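Cable drawer, part two

The first pass through the cable drawer, back in October, ended with everything in one shoebox and a promise to label it. The shoebox lasted through the winter. By spring it had a second shoebox on top of it, and neither would close. What follows is the procedure I used to get both of them back into a single drawer, written down mainly so I can repeat it.

Step one was to empty both boxes onto the bed and separate by connector. I did this by feel at first, which is a mistake with small plugs. A desk lamp helps. Anything with a cracked jacket or a bent shell went into a bag for the electronics bin at the Orneswood recycling center, which takes cable by weight and does not ask for it to be sorted. The bag came to 2,005 grams on the kitchen scale. Most of that was two old monitor leads and a power strip I had been keeping for its switch.

Step two was testing. I have a cheap inline meter and a power bank, and each charging cable got a minute on the meter with the same phone at the other end. Any cable that dropped out when I flexed it near the plug was discarded, and so was any that would not hold a steady current. This took an evening. I wrote the readings on masking tape and wrapped the tape around the cable, so that I would not have to do it again for the ones that passed.

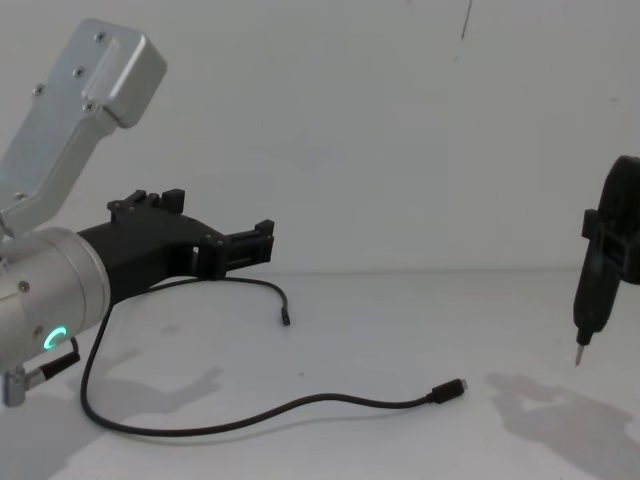 Coiling is the part I had been doing wrong. I used to wrap everything around my hand, tight, and finish with two turns around the middle. That puts a twist in the cable at each turn, and the thin ones never lie flat afterward. The better method is to let the cable show you the curve it already wants. Lay it loose on the table, like the thin black charging cable in the photo, with its small connector pointing down at the tabletop and the rest going off in a wide curve, and look at where it bends without help. Start the coil from that curve and keep the same diameter all the way. If it resists, roll the cable a half turn between finger and thumb before laying down the next loop. Bit-na Yoo, who used to rig stage sound, calls this over-under when the loops alternate, and for long leads that is the proper way. For anything shorter than my arm I don't bother alternating.

For ties I tried three things. Twist ties from bread bags cut into soft jackets. Rubber bands go sticky after a year or so in a warm room. Hook-and-loop strip is fine, and a roll from Bomow was cheap enough to cut generously. I cut the pieces a little long and leave a tab for the label.

The drawer itself is 207 mm wide inside, which rules out most organizers. I ended up with a Hidinetti tray meant for cutlery, trimmed at one end with a fine saw and sanded. Coils stand on edge in it, plug end up, so that the connector can be seen from above. Charging leads are at the front, audio in the middle, and network cable at the back where the tray is deepest.

Still open: the box of wall adapters. Vasilică Pascu has suggested writing the output voltage on each one in paint marker. I have the marker. I have not started.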